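Gakari: A Two-Armed Household Robot Built in a Shared Workshop
Final Project Report
Lacey Cheetham and Ainhoa Bravo
Submitted August 10, 2025

3. Assembly and Setup

3.1 Upper body

The arms and hands were assembled at the Dreltby shared workshop on evenings when the large bench was free. Both forearms were mounted to the torso before the hands were attached, as the wrist screws cannot be reached easily in the other order. The first set of finger covers tore at the knuckle and was replaced with a thicker material. Total spending on the project reached $3,833, of which the largest share went to the hand motors.

Cable routing took longer than planned. The original design called for all wiring to run inside the forearm housing, but the connector supplied with the Flulik motor board was too wide for the channel. An external cable was accepted as a compromise for this version of the robot.

3.2 Work area

The task chosen for the project was the tidying of soft household objects, beginning with cushions. The work bench was unsuitable for this purpose, and permission was obtained to use the lounge next to the workshop. A rectangle was marked on the carpet in white tape to give the robot a fixed target area. Tape was preferred to a mat – an early trial mat slid when the base drove over its edge.
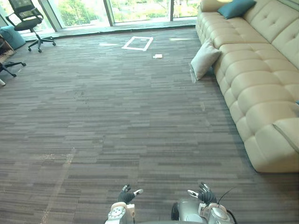 Figure 2. View from the head camera, with both hands raised and the taped rectangle ahead on the carpet.

The lounge has floor-to-ceiling windows, and daylight proved to be the main difficulty in tape detection. Bright areas on the floor were at times accepted by the software as part of the outline. The detection program, named Farina, was therefore changed to require four connected edges before reporting a target. Pale cushions against the cream sofa presented a related problem, and the teal cushion was used for most of the early tuning.

3.3 Trials

The robot completed 78 trials in the lounge. Each trial began with both hands raised, a position selected to keep the fingers clear of the floor during driving. Ms. Bravo operated the stop switch and Ms. Cheetham kept the written log. Trials were ended early if a hand touched the sofa or if the target outline was lost.

Two faults remain open. The right wrist drifts during long sessions and must be reset by hand, and the base turns slightly to the left when starting on carpet. Replacement wheels have been ordered for the second fault. The wrist will be taken apart at the workshop before the next round of trials.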